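Buying a Hand-Held Gripper Kit: Questions We Get Before the Purchase Order 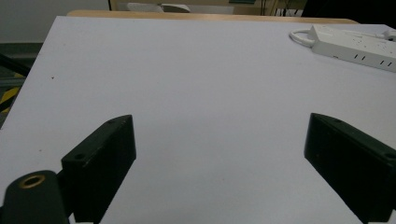
Gripper fingers over the work table, power strip at upper right.

Do we need a robot arm to get started?
No. Most groups at Poledport begin with hand-held grippers and a person attached to them. The person is already on payroll, and that does wonders for the quote. Put the arm in next year's request, where it can be cut in peace.

How many should we order?
Order one more than you have people. Kwabena Nyarko ordered exactly as many as he had people, and he can tell you what August was like.

What does everyone forget to budget for?
Spare fingers and screws. Also power: outlets, strips, and enough cord to reach the table you end up using, as opposed to the one on the floor plan. Power strips go on the facilities line. Please don't bill them as "compute." Pao-chu Liu reads every line.

Suluvard or Rajan?
We stock parts for both. Suluvard costs more and ships in 6 weeks. Rajan costs less and ships when the mood takes it. If your start date is real, buy Suluvard.

Can I mix fingers from one and a body from the other?
You can try. The screw holes don't line up, and drilling new ones ends the warranty on both halves.

Do we need a special table?
A flat one. A plain, pale, matte top is fine and comes out of the regular furniture budget. The Grurkar bench is very handsome and costs as much as five tables.

When do fingers count as worn out?
Scuffs are cosmetic, and we don't replace for looks. Cracks, stripped holes or wobble, yes. Send the old pair back with the form.

Who signs?
Orders under $100 need only your own supervisor. Anything above that goes to Anoma Selvanayagam, who will ask what you did with the last one. Have an answer ready.

Can I get a quote by tomorrow?
You can get an auto-reply by tomorrow. Quotes take nine working days.

Last updated 2019-03-08 by Fiifi Mensah. Corrections to the equipment desk.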